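I promised a few people an update on the great chore question, so get comfortable, because I've been thinking about it all week and I have a lot of it saved up.

The question, if you missed the first round back in February, was whether a machine can do the small jobs yet. I don't mean vacuuming a floor, which has been pretty well handled. I mean picking up after people. Putting the sports stuff back where it goes. Zipping things!

My own list has 14 chores on it. I wrote it on the back of a Ganis catalog while waiting for the kettle, and I'd say 5 of them look possible to me now — wiping a flat counter, carrying a box with square sides, that sort of thing. The rest all have cloth in them somewhere.

Cloth is the trouble. A mug stays the shape of a mug. A soft case sags, slides, folds over on itself, and has a strap you didn't plan for. I spent years behind the counter at a little sporting goods shop in Cerham and I couldn't tell you how I picked up a paddle case. I just did it, usually while talking to somebody.

And think of everything that goes with it! You have to find the zipper pull. You have to hold the rest of the case still with your other hand (two arms really do matter for this one). You have to notice if there's a charm on it and not drag that through somebody's coffee.

A reader over in Clulalel asked if I'd trust a machine with the returns bin at a shop. Not on a Saturday, no. On a slow morning, with one item at a time laid flat on a table and plenty of room on either side, I'd happily let it try and I'd bring a chair.

So, one zippered case, two grippers, and a table. It's a humble piece of work and I could look at it all day.

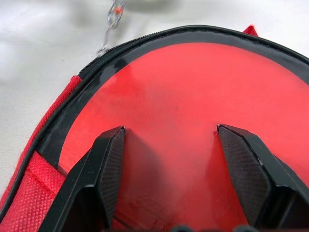
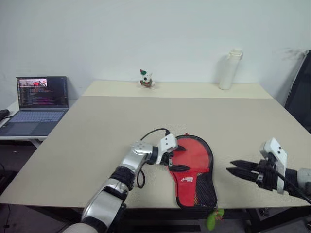
Posted by the Melnychuk Chore Diary, 5/15/19

What I like in the second one is the two fingers closing over the top edge of the case, with the other gripper open off to the right. That's how I'd start too, one hand on the thing and the other one getting ready.

Shiny red material must be a pain, by the way. Look at the first one and how the light sits on it, pale up top and much darker between the fingers. My eyes sort that out without asking me. I'd love to know how much work it is for a machine.

Next time I want to talk about socks, so send me your sock opinions. I already have 3 and they don't agree.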